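Paper grain direction and feed jams on short runs
Small Press and Duplicating > Finishing and Paper Handling

clutis_bindery
September 2023
I run a small stapled newsletter, 83 copies per issue, 16 pages, printed duplex on a Kotian mono laser. Paper is Ovidetti 24 lb white, letter size. The last two reams have been grain short, which I confirmed by tearing a sheet both ways. The earlier stock was grain long. With the new reams I get a skew on the second side and a jam every couple of copies at the duplex turn. Rollers were cleaned and the pickup pad was replaced in January. Is the grain direction enough to explain it, or should I be looking at the fuser path?

kartha_m
Grain direction is enough to explain it. Grain short letter is stiffer across the width and limper along the length. It also curls the other way after the fuser, so the leading edge reaches the duplex guide lifted or dropped at the corners. Check the curl before you open anything. Print one side only, lay the sheet face up on a flat surface, wait a minute and see which edges rise.

VenckusK
I disagree with part of that. On most office machines the duplex turn has a large enough radius that stiffness makes little difference. Curl matters, but moisture causes more curl than grain does. Where are the reams stored? If they sit open in a basement, you will get wavy edges no matter which way the fibers run.

clutis_bindery
Stored upstairs, wrapped, opened the same day. Curl test done as described. The two short edges rise slightly.

kartha_m
Then flip the stack in the tray. The ream wrapper usually has an arrow for the side to print first. If there is no arrow, try one side, then the other, and keep a note of which gave less curl.

tuoi_doan
Also fan and square the stack before loading. Reams come off the cutter with edges lightly stuck together, and a double pick looks a lot like a skew jam by the time you find the sheets. My routine:

Take no more than half the tray capacity.
Bend the stack, release it, turn it end for end and repeat.
Knock the long edge on a flat surface, then the short edge.
Load, then set the side guides so they touch the paper without bowing it.
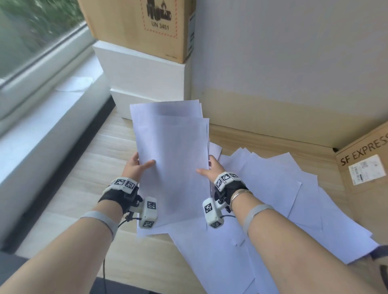
fmaldonado
Does fanning still help with modern copy paper, or is it a leftover from older stock?

tuoi_doan
It still helps with freshly opened reams in dry air, where static holds sheets together. On paper that has been open for a few days in normal humidity the effect is small.

VenckusK
The manual for my machine says not to fan. Fanning can trap air between sheets and leave the edges uneven, and uneven edges cause exactly the skew he is describing. If you do it, the squaring step is the one that counts.

tuoi_doan
Agreed on squaring. My manual says the opposite about fanning, so follow the one for your model.

clutis_bindery
Results. I ran 216 sheets with the stack flipped, fanned and squared, and got 3 jams. Then another 216 flipped and squared without fanning, and also 3 jams. Skew on side two is down to a hair over 1/32 inch. So the flip did most of the work, and fanning made no difference I can measure.

VenckusK
Two runs of that size will not separate a small effect from noise. You would need several reams. I would accept the flip and move on.

kartha_m
One more point, since this is a folded newsletter. If you fold letter sheets in half to make a half-letter booklet, the fold runs parallel to the short edge. Grain short stock folds with the grain there, so you get a cleaner crease and the pages lie flatter. Your old grain long paper folded better through the printer and worse at the spine, so to speak.

clutis_bindery
I had noticed the covers stopped cracking and put it down to the new Buka folding bone.

fmaldonado
Can you order grain long or short on purpose at this quantity? My supplier only lists weight and brightness.

kartha_m
Look at the dimensions on the carton label. By convention the second number is the grain direction, so 8.5 x 11 is grain long and 11 x 8.5 is grain short. Some mills underline the grain dimension instead. Retail reams often show neither, so tear a sheet.

clutis_bindery
Carton says 11 x 8.5. I will stay with this stock for the fold and load it flipped.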